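Last updated Jan 31, 2025

I gave up the car in May and have walked to work ever since. The walk takes 40 minutes each way if I don't stop, and I usually don't. Several people have asked how it's going, so I'm writing it down once and I can point them to it.

The reason was money. The transmission was going and the shop wanted more than the car was worth. I sold it to a man who wanted it for parts, and I told myself I'd look for another one by fall. I looked at a few. Then I stopped looking.

Shoes were the first problem. I had one pair of Lilteck walkers that I'd bought for a vacation, and the heels were gone by the middle of the summer. I now have two pairs and switch between them. They seem to last longer that way, though I haven't kept any record. Socks matter more than I expected. I buy the thick ones even in warm weather.

The second problem was carrying things. A shoulder bag gave me a sore neck inside of a week. I bought a Tosix backpack, the plain gray one, and it holds a lunch, a sweater, a rain jacket and whatever I pick up on the way home. The zipper on the front pocket sticks. Otherwise I have no complaints.

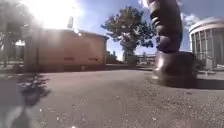

Groceries took some working out. I used to do one big trip every other Saturday, and that doesn't work on foot. I go three times a week now and buy less each time. I throw away less food than I used to. Heavy things like cat litter I have delivered, and I pay the 8 dollar fee and don't feel bad about it.

Rain is fine with a decent jacket. Wind is worse. Heat was the worst of all, and in July I kept a clean shirt in my desk drawer and changed when I got in. Bianca Roman at work started doing the same after she began biking, so at least I wasn't the only one walking down the hall with a shirt over my arm.

I've taken the bus 13 times, mostly for ice or a bad knee. I don't count that as cheating. The knee is better since I started taking the stairs more slowly. 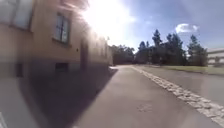
Keseck, January

I'm adding to this after the holidays, which I spent at my sister's. She lives out past the Van den Broek nursery, where there's no sidewalk for most of the road, and I couldn't walk anywhere from her house without standing in the ditch every time a truck came by. We drove everywhere. By the third day I was stiff and sleeping badly, and I was glad to get home and back to the usual route.

On costs, I figure I'm ahead by 200 dollars a month once I take out the shoes, the bus fares and the delivery fees. Most of that was insurance and gas. I've put it toward the dentist.

I'm not against cars. If I changed jobs or moved farther out I'd buy one again. For now the lease here runs through the summer and I don't have plans to go anywhere.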